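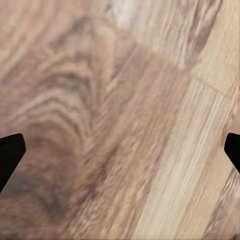
A first robot budget goes wrong in a predictable order: the arm gets all the meetings, and everything past the wrist gets whatever is left in the drawer. So start past the wrist. In simulation, where you can be wrong for free, open the fingers over a bare surface and look straight down between them. Two plain black fingertips with a wide stretch of wood grain between them will tell you more about your shopping list than a brochure will. Then ask what you plan to put in that gap, and how wide it is on its worst day.

## Step 1: Write down the parts before the robot

List everything the gripper has to pick up, with the narrowest and widest grip for each. Measure with calipers. At our shop in Enimstead we did this from memory the first time, and memory turned out to be generous by nearly 5 millimeters.

Add the awkward parts too. If you leave them off the list they will still show up on the bench.

## Step 2: Rehearse with a model

Most gripper makers will give you a model file if you ask. Load it, put a wrist camera where you expect to mount one, and run your parts through.

- Does the camera see both fingertips when they're open?
- Can it still see the part once they close?
- Does the surface have a busy pattern that your vision software might take an interest in?

Try a plain gray tabletop, then something with knots and planks. If your setup only works on the gray one, budget for a gray tabletop. It's the cheapest line you'll write all month.

## Step 3: Price the small stuff

We compared two grippers, the Olvera and the Pedari. The Olvera cost more and came with fingertips. The Pedari cost less and came with a page explaining where to buy fingertips. Put these on the sheet as separate lines:

| Item | Budget |
|---|---|
| Spare fingertips, two sets | $325 |
| Camera bracket, cable, mounting plate | $800 |
| Hours for setup and swearing | 30 |

The bracket line looks high until you've bought the wrong cable. Cables for moving joints are priced like jewelry, and you need a longer one than you think.

## Step 4: Ask the vendor dull questions

We bought through Fetari and sent them one email with all of this in it:

1. What is the lead time on fingertips alone?
2. Does the quoted opening include the pads?
3. Is the software license yearly, and what stops working when it ends?
4. Who pays shipping on a warranty return?

Get the answers in writing. "Should be fine" is a friendly thing to hear on the phone and worth nothing in September.

## Step 5: Hold some money back

Keep a reserve that isn't assigned to anything. People will try to assign it. Tell them it's for fingertips, and if they point out that you already have a fingertip line, show them the awkward parts from Step 1.

Order the gripper and bracket together, and check the bolt pattern on both drawings before you sign. Ours matched on the second try.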